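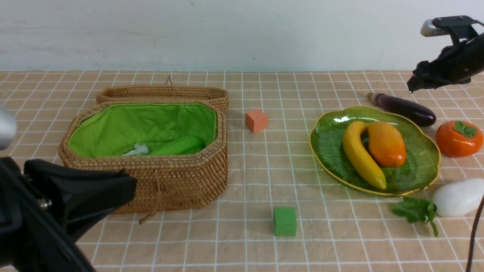

Does the 52 minute festival version of Lumanlan still exist anywhere, or is the longer cut the only one you can watch now?

Kamran Satti
Wednesday, December 9, 2020

The longer cut is the only one on sale. The short version played at festivals in August and was pulled when Pundum bought the film. It has never been on disc or streaming.

Home Forums Film Horror Help Sign in
Search this community Go

Kamran Satti wrote:
Posting my own reply up top so people see it first. I wrote to Pundum last week and that is what they told me. I'd still like to hear from anyone who saw the short one, mainly about the ending. In the long cut the sister comes back to the lake house and you get the whole conversation on the dock. A friend says the festival ending stops before she gets out of the car.

Aníbal Inga wrote:
I saw it in August at a rep theatre with 800 seats and nearly all of them taken. Your friend is right about the car. You hear the engine go off, then credits. The colour was also different, a lot greyer, and the music under the opening was just a piano. The scene with the neighbour and the boat wasn't there at all. I liked the short one better but the dock conversation does explain who was making the phone calls, and I had that wrong the first time.

The programme listed it under its working title, Clister. If you're searching old festival listings try that name as well or you won't find much.

Dodico wrote:
havent seen either one but there was a petition to get the short cut put on the disc as an extra. it had 813 names last I looked and they wanted 1000. dont know if pundum ever answered them. the trailer is the old grey colour so maybe watch that

Kamran Satti wrote:
Thanks both. I found two listings under Clister and have signed the petition.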